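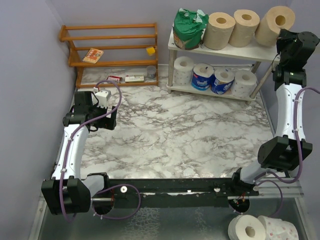
Marble pattern, grey and brown veins, with lavender-grey walls.

August

Up at 7 to let the plumber in, who came at 8. He has moved the radiator pipe in the back room so the new floor can go underneath it. It took him most of the morning and he left the old valve on the windowsill, where it still is.

Still no decision on the floor itself. I want something pale in there because the window faces north and the room is dark by teatime even now. Filipa thinks a marble pattern will look like a hotel bathroom. I said that depends on the veining. If it is all grey it looks cold, but with a bit of brown in it you can put ordinary furniture on top and it gets on with it. She said she would believe it when she saw it.

The walls are easier. I have wanted a lavender-grey for years and I am having it. I put two coats of the tester behind the door and it looked blue at breakfast and nearly pink at six o'clock. I don't mind that. Catalina Quezada across the landing came in to look and said it was the colour of her old school cardigan, then stayed for coffee and told me about her sister's boiler.

After lunch I walked down to Magalhães to ask about prices. They do a tile and a click-down board in much the same pattern. The tile is heavier and the man was worried about the joists, so he wants someone to look before he will sell it to me. The board he would sell me this minute. I came away with a sample of each and my arm ached all the way up the hill. I should have taken the trolley.

Money. The whole room was meant to come in at 3000 and I am already over that if I count the plumber and the skirting. I went through the list again this evening and took off the new door handles. The old ones work. The curtain rail can wait as well.

Rang Gimley about the skirting. They have the plain kind in stock but not in the long lengths, so there would be a join on the back wall. I could put the join behind the bookcase. I measured it twice and got different answers, and then found I had been reading the wrong side of the tape the first time.

Put the samples on the floor by the window before supper and left them there. The tile is the better colour. The board is warmer underfoot, which matters more in January than it does today. I stood on each of them in my socks for a while. Filipa came in while I was doing it and stood on them too, and she prefers the board, though she still says hotel bathroom.

Supper was the rest of the fish pie and some beans from the pots. It rained after nine and I had to go down and bring the dust sheets in off the line. They will need doing again tomorrow.

Must ring the man about the joists before lunch, and find out if he charges for coming out.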